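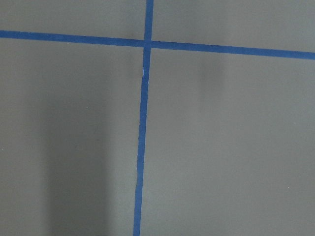 值夜班的那位说，他当时第一反应是急停按钮坏了，后来才明白按钮没事，是按下去以后那条手臂还往下走了一截。他在电话里讲这段讲了两遍，第二遍比第一遍慢。

事情出在二月，一个星期六，凌晨。Govcombe 的小件分拣试验间，一台装了 Curinon 控制器的单臂，跑的是夜间无人值守的重复定位测试。台面上用蓝胶带贴十字，臂回到十字上方，记一次偏差，走开，再回来。就这么来回。那一晚排了2,595次循环，跑到后半段，出事。

没人受伤。先写在前面，因为每个打电话来问的人都先问这个。

我约到了三个人，都不愿意具名。一个是当晚值班的，一个管控制程序，还有一个是集成商 Nokel 那边派来复查的工程师。下面按他们讲的顺序整理，时间上有对不齐的地方，我没硬凑。

值班的先讲。“我在隔壁写交接，听见一声闷的，不像撞，像有人把一本厚书放下来。进去一看，臂压在台面上，还在使劲。电机那个声音你们没听过，很细，往上走的。”他按了急停，臂“又下去一点，然后才软”。末端的护套裂了，台面倒是没穿。

他说自己站的位置在黄线里面。按规程，不该在。“急停就装在里面那根柱子上，我不进去怎么按？”这句他讲得有点冲。后来我去看过，柱子上的确只有一个按钮，门口没有。现在门口补了一个。

管程序的那位讲得快，我记得手忙脚乱，有些词可能听岔了。大意是，十字是给腕部相机看的基准，相机认出交叉点，算出偏多少，控制器再补回去。平时补的量很小。那天夜里补偿值一路往一个方向爬，每次一点点，每次都在允许范围以内，所以一次报警都没有。

“单次上限我们设了，累计的没设。”他说，“就是漏了。你要我说多复杂的原因，没有。”

那补偿为什么会爬？三个人三种说法。

值班的怀疑胶带。胶带是手贴的，哪天谁补过一段，接缝在哪儿，没有记录。管程序的承认识别算法对边缘挺敏感，两条带子不是严格垂直的话，拟合出来的交叉点会跟着光线跑。他们在白天调的参数，夜里关掉半排灯，台面上的影子就换了位置。“影子边上一糊，它就当成边了。有时候。”Nokel 的工程师不太买帐，他认为视觉最多贡献了横向的漂，解释不了臂为什么会往下压。

他的看法是高度那一路有问题。相机只有一个，高度靠带子在画面里的宽度倒推，带子看着窄，程序就觉得自己离得远，于是往下走。“手贴的胶带，宽度哪儿能当尺子用。”他翻日志，从第65次循环开始，高度补偿就没再回过零。到停机，累计往下走了17毫米。护套那点余量，早吃光了。

我问，那为什么这么久没人看日志？

电话那头停了一会儿。“看了。看的是报警日志。”报警日志是空的。

急停那一截，反而是三个人意见最一致的部分。按钮切的是驱动电源，抱闸要等一小会儿才咬住，中间这段空档，竖直方向的轴靠自重往下掉。装的时候测过，空载，掉得很少，就写了合格。那天末端多挂了一个测试配重，没有重测。配重是试验间自己加的，Nokel 不知道，或者说，没有书面告诉过他们。这一点两边现在还在扯，我不评论。

内部给这次事故起了个代号叫 Nicholas，没什么含义，按名单轮到的。报告写了88页，我只看到其中一部分，附录基本没给我。看到的部分里改动有这么几项：累计补偿加上限，超了就停，不许自己清零；高度改用接触探针定期核对，不再靠带宽去推；急停测试必须带最大负载做；夜间跑测试时灯全开。另外加了一条力矩监测，臂一碰到不该有的阻力就往回退。管程序的那位说最后这条“早该有，功能本来就在控制器里，没勾上”。为什么没勾？调试阶段误触发太多，有人关了，之后忘了开会来。谁关的，日志里查不到，当时大家共用一个帐号。

帐号现在分开了。

胶带还在用。我以为会换成印刷的标定板，问了，说板子订了还没到，先用着，贴的时候拿钢尺靠一下，日期写在登记表里。值班的那位对此没什么信心，他说他现在每小时进去看一眼，带个手电。

“进去之前先停。”他补了一句，“以前不停的。”

Nokel 的工程师最后讲的是另外一件事。他复查了同一批装的其他几台，累计上限全都没设，出厂默认就是空着。他已经写信给各家客户，让先自己查参数表。回信的不多。我问能不能公开是哪些客户，他说不行，合同里有保密条款。又说，手里有同类设备的，别等信，今天就去翻一下。

稿子发出前我又打给 Govcombe，问夜间测试有没有恢复。答复是恢复了，减了速，屋里必须有人。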